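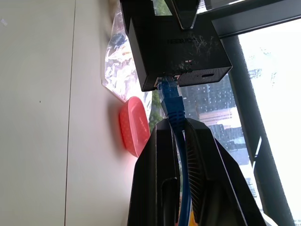
Figure 1. Network cable with a blue boot at the port of a black device.

Filed under: Course Materials / Building Networks / Unit 4

Connecting and Labeling Patch Cables

Prepared by Divina Sison for the Paltgate evening program. Revised 2021-04-24.

This handout covers the connection of a small network device to the wall outlet. Students should read it before the bench session and bring it with them.

4.1 The plug. The clear plastic plug has a locking tab on one side. Match the tab to the notch in the port and push straight in until the tab clicks. A plug that stops short has usually been turned the wrong way and must not be forced.

4.2 The boot. The boot covers the point where the cord enters the plug and limits bending there. To remove a cable, press the tab through the boot and pull on the boot. Do not pull on the cord.

4.3 Labeling. Each cable is labeled at both ends with the outlet number. The training room uses outlets 1 to 62. Enter the number in the cable log before leaving the bench.

Completed logs are due to Mr. Catacutan by the first session in June.

Comments (3)

Khang Sầm: Is the log the same form we used in Unit 3?

Divina Sison: Yes, with one added column for the outlet number.

Tatiana Kopecký: My boot is very stiff and I can hardly reach the tab. May I use a cable without one?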